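Reading time: 3 min

21st June, bench notes, Skestirell hand (trial unit from Prutov)

Day 3 with it. Trial runs out end of the month so getting this down fast, will tidy later (won't).

Mounting went ok. Adapter plate fits, manual has the screw order backwards, ignore page 5 and go by the sticker in the lid. Firmware updated before anything else. Shuzhen did the wrist cam calibration, values are in the shared folder under 283, not the older set!!

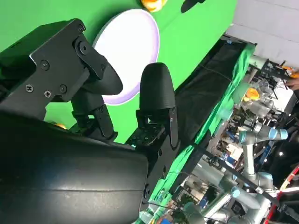 Fingers open over the green, plate behind. Other two arms in the background.

Cable is my main gripe. Stiff, and the connector exits on the wrong side for us. Asked Prutov for the right-angle version, Vsevolod is chasing. Quote says it's extra. Of course it is.

Pads: matte, decent grip, pick up dust like crazy. Wipe between sets. Benedetta wants to try the softer pads before we decide, Fullside stock them supposedly.

Software. Setup wizard fine, the force slider less fine. Jumps from feather to nutcracker with not much in between. Going through the API is better, you can set each finger on its own. Khrystyna-Mariia has a script, ask her before writing your own. Error 1724 = lost handshake, power cycle teh hand only, leave the controller on.

Pick and place, round orange thing to plate. Left-side approach, low finger goes in first and the others come down after. 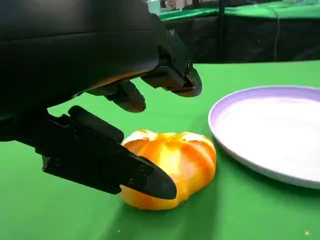
Low finger on the left flank, other two still up. Plate on the right.

Want to know if the grooves matter. A finger landing in a groove should hold better than one on a ridge, but I haven't logged it seperately so that's a guess. Next set: rotate the piece a bit each run and write down the angle.

Compared to the Bạch demo last October: this one is easier to set up, worse docs. Support answers same day so far. Valentyna needs a yes/no for the order form, I'm leaning yes if the cable gets sorted and they extend the warranty past the pads.

To do
- log finger order per run
- email Prutov re firmware notes
- give the torque driver back to Vsevolod

Last updated: 21:40, VN comments added

Recent entries
Wrist cam calibration, second try
Bạch demo notes
Spare pads and where they are
Controller rack wiring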